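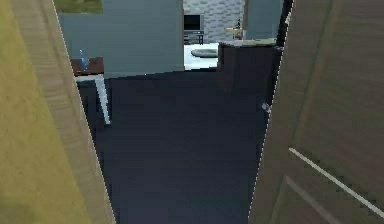 Fil technique sur la préparation d'un budget d'équipement pour un manipulateur mobile. Je le fais maintenant parce que la demande part en août et que Khalil Haddad veut des lignes justifiées, pas une enveloppe.

1/ Point de départ : une base roulante, un bras, une caméra montée sur mât. Tâches domestiques : passer une porte, se rendre dans la cuisine, prendre un objet sur un plan de travail, le poser ailleurs. On n'achète rien avant d'avoir vu où ça coince en simulation.

2/ L'appartement simulé tourne sous Skindlow. Une pièce à sol sombre, une cuisine, un espace voisin très éclairé. C'est laid par endroits, les textures sont basiques, mais la géométrie suffit pour dimensionner.

3/ Premier poste sous-estimé : la porte. Une poignée à levier demande de la portée basse, un poignet qui tourne sans saturer, et une base qui recule pendant que le bras tient. Beaucoup de devis proposent un bras correct sur une base qui ne sait pas reculer droit.

4/ Ce qu'on demande donc aux fournisseurs, par écrit : effort maintenu au poignet en rotation, bras tendu. Pas la charge utile nominale. Midesura a répondu avec une courbe complète. Fernisska a renvoyé la plaquette commerciale.

5/ Deuxième poste : la vision de près. Quand la caméra se retrouve contre un panneau, le planificateur dispose d'une surface presque uniforme et d'une bande de pièce sur le côté. Ni repère, ni texture exploitable sur la moitié de l'image.

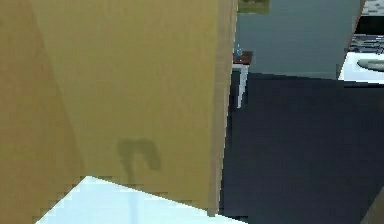

6/ Conséquence budgétaire : une deuxième caméra, au poignet, avec une distance minimale courte. Rami Najjar pense qu'on peut s'en passer avec un meilleur placement de la base. Je lui ai laissé une semaine de simulations pour le démontrer. Sur 340 essais, 78 échecs en vue rapprochée, base replacée comprise. La ligne reste.

7/ Pour ceux qui demandent : un essai est compté en échec si le planificateur perd la cible et ne la retrouve pas avant la fin du délai. On ne compte pas les collisions, elles ont leur propre tableau.

8/ Troisième poste, le calcul embarqué. On avait prévu large. Wissam Majali a profilé la chaîne complète : 63 % du temps passe dans la segmentation, presque rien dans la planification du bras. Une carte de gamme moyenne suffit si on accepte une image par pas de décision. L'économie passe sur la caméra de poignet.

9/ Quatrième poste, la pince. C'est là que les avis divergent. Il faut regarder ce qui traîne sur un plan de travail ordinaire : un flacon à pompe, un bol, une bouteille de vin, une salade ou un chou. Quatre prises différentes, dont une qui s'écrase et une qui glisse.
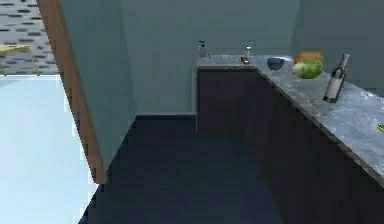
10/ Une pince parallèle à deux doigts prend la bouteille par le col et le flacon par le corps. Le bol se prend par le bord, à condition d'arriver par le dessus. Pour la salade, il faut de l'ouverture et peu d'effort, donc un retour de force utilisable en bas de gamme.

11/ Option A : une seule pince, grande ouverture, doigts souples interchangeables. Option B : deux pinces et un changeur d'outil. B est meilleure sur le papier. Elle ajoute un poste de dépose, un connecteur de plus à user, et un temps de cycle que personne n'a chiffré chez nous.

12/ Chi-keung Su défend B, avec des arguments sérieux sur la verrerie. Je retiens A pour la première année – on pourra rouvrir le dossier quand on aura des chiffres d'usure réels.

13/ Le plan de travail en L pose aussi une question de portée. Pour atteindre l'angle, soit le bras est long, soit la base s'approche des meubles bas. Un bras long coûte plus cher et fléchit davantage. Une base étroite bascule plus facilement. J'ai demandé un calcul de stabilité bras tendu pour chaque configuration, et je n'ouvrirai pas les offres qui n'en ont pas.

14/ À ne pas oublier dans le tableur, parce que ça disparaît à chaque fois : doigts de rechange, câbles, batterie supplémentaire, chargeur, transport, étalonnage annuel, formation de deux personnes, et les heures internes d'intégration. Chez nous, l'intégration pèse 50 % du coût la première année.

15/ La simulation a ses limites, je les note à côté du budget. Pas de jeu dans la poignée, éclairage stable, frottements approximatifs. Les taux d'échec servent à comparer des configurations entre elles. Ils ne prédisent pas ce qu'on aura sur un vrai sol.

16/ Calendrier : devis fermes avant la demande d'août, démonstration exigée sur une vraie porte à levier, commande ensuite. Karim Tannous relit la partie maintenance et les clauses sur les pièces détachées.

17/ Si quelqu'un a un retour sur la tenue des doigts souples après quelques mois de vaisselle et de produits ménagers, je prends. Les fiches fournisseurs sont muettes là-dessus, et j'ai une ligne « consommables » à remplir.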